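Finishing notebook, bench side
May 23, 2019
Entry by V. Koller

Iron stain on oak, continued from the last page. Subject is still the uneven black on the Monti tabletop: good color on the flat grain, brown-gray on the quartered boards, and a purple cast wherever the light comes in low. The client wants black without a film of pigment hiding the pores. Paint would do the first part and fail the second.

Solution. Steel wool in white vinegar, left with the lid loose, then strained through a coffee filter. The older jar has gone orange and throws a sediment. The newer jar is pale gray-green and still clear. I used the newer jar for everything today. The orange one goes on the shelf marked "brown" and should not be used for this job, whatever the label says.

Tannin. Bark powder from Rusico, mixed in hot water and allowed to cool, strained twice. The first strain leaves grit that shows up later as dark specks under the topcoat. We blamed the brush for those specks last October and replaced a perfectly good brush.

Boards. All offcuts from the Monti top, so same tree stock as the real thing. Surfaced with the Wondard scraper, then 180 paper by hand, dust removed with a vacuum and a dry cloth. No tack cloth. The wax in it resists the stain in streaks.

Board A: iron only.
Board B: tannin, dry, iron.
Board C: tannin, dry, iron, dry, tannin.
Board D: water first to raise the grain, knock back, then as C.

Results at 16 minutes. A is gray with a blue edge where the end grain drank it. B is dark charcoal and fairly even. C is black on the flat grain and very dark brown on the ray fleck. D looks the same as C from standing height, with less fuzz under the fingers.

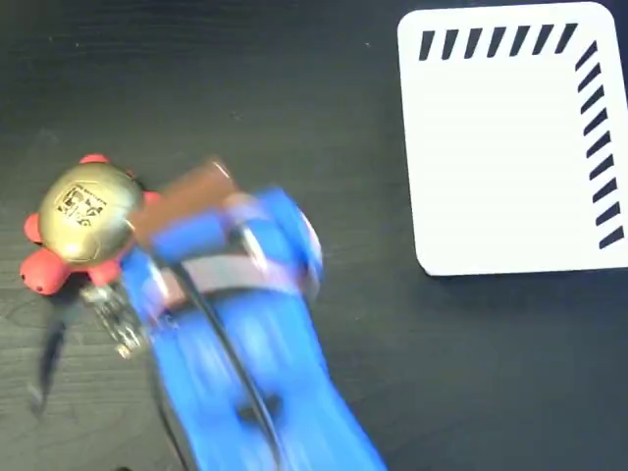

The ray fleck is the real difficulty. It is dense, it takes less liquid, and whatever sits on top wipes off with the surplus. On C and D I left the final tannin coat wet on one half and wiped the other half at once. The unwiped half is more even in color but has dried with a faint powder that comes off on a white cloth. The powder has to come off before any finish goes on, and some of the color comes with it.

King-fai's suggestion is to put the tannin on stronger and the iron on weaker. His reasoning: the iron is what lifts the purple, and the excess is doing nothing useful after the available tannin has been used up. I diluted the iron by half with distilled water and ran a fifth board.

Board E: water, knock back, strong tannin, dry, half-strength iron, dry, tannin, wiped.

E came up slower than the others. At first I wrote it off as a failure and crossed out the line. By the time the bench was swept it had passed B and was close to D. The crossed-out line stands corrected. The fleck on E is darker than on any other board and the purple is gone under the window, though a trace remains under the task lamp.

Note for whoever repeats this: tap water is not a substitute for distilled here. Ours carries enough iron to gray the oak by itself, which you can see on the drip marks on the back of board B.

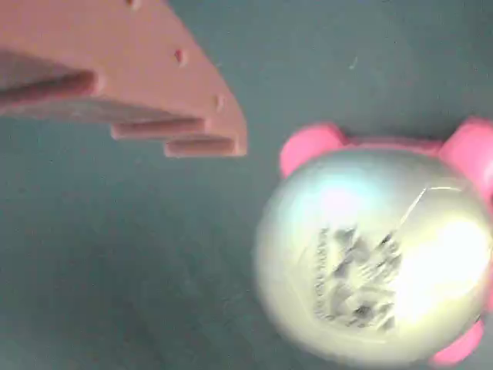
Photo: King-fai Chuang

Neutralizing. A weak baking soda wash on half of E, rinsed with distilled water, left to dry standing on edge. The washed half shifted slightly toward brown. I had expected no shift. It may be that the wash was too strong, or that it was left on too long while I took a phone call. Will repeat on a fresh board with a timer. If the shift appears again we skip the soda and use two plain rinses.

Topcoats. Three candidates: the Javus hardwax oil, dewaxed shellac, and the waterborne matte left over from the stair job.

The Javus oil deepens the black and closes the gap between fleck and flat grain better than anything else did. It also darkens board A enough to look deliberate. Drawback: it drags color on the first coat if rubbed hard. Use a soft pad, lay it on, leave it, take off the surplus with light strokes along the grain.

The shellac is fine. Adds warmth nobody asked for on this job. Keep in mind for the walnut.

The waterborne matte turned the surface bluish and milky in the pores. Rejected. One coat was enough to tell.

Room was 29 percent humidity at the start, low for us, and the boards dried fast. Expect longer waits between coats in the summer. The schedule below assumes dry air.

Schedule for the real top, to be agreed before anything is opened:
Mask the underside and the breadboard ends.
Raise the grain, dry overnight, knock back.
Strong tannin, full flood, keep a wet edge. Needs 2 people.
Half-strength iron, same direction, no going back over.
Dry overnight. Tannin again, wiped.
Rinse, dry, white cloth test until clean.
Javus oil, 2 coats.

The breadboard ends came from a different supplier and have not been tested at all. Cut an offcut from the spare end before starting.

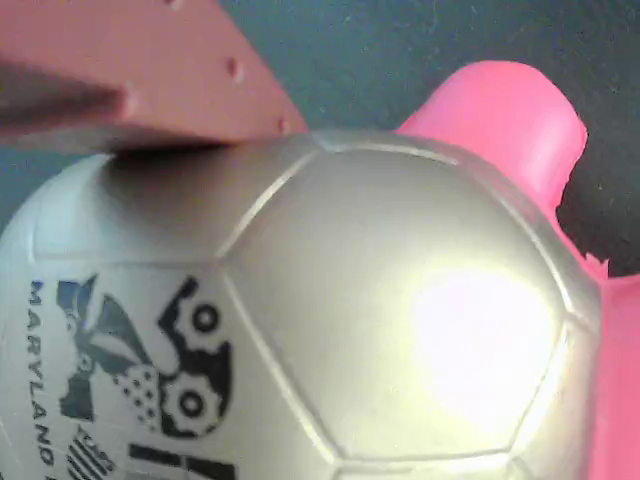

Can the fleck be touched up after the oil has gone on?

Only poorly. The oil seals the wood and the iron solution beads on it. Any touch-up has to be done after the white cloth test and before the first coat of oil, with a small artist's brush and fresh tannin under the iron.

Metal. The cap on the tannin jar has a bare steel rim and the contents near the top had gone black by lunch. Moved to glass with a plastic lid. Same caution applies to brushes with steel ferrules: rinse between solutions or keep one brush per jar, labeled on the handle.

To order: bark powder, distilled water, filters, nitrile gloves in large. Board E stays on the window ledge, half covered with card, for the light test.

V.K.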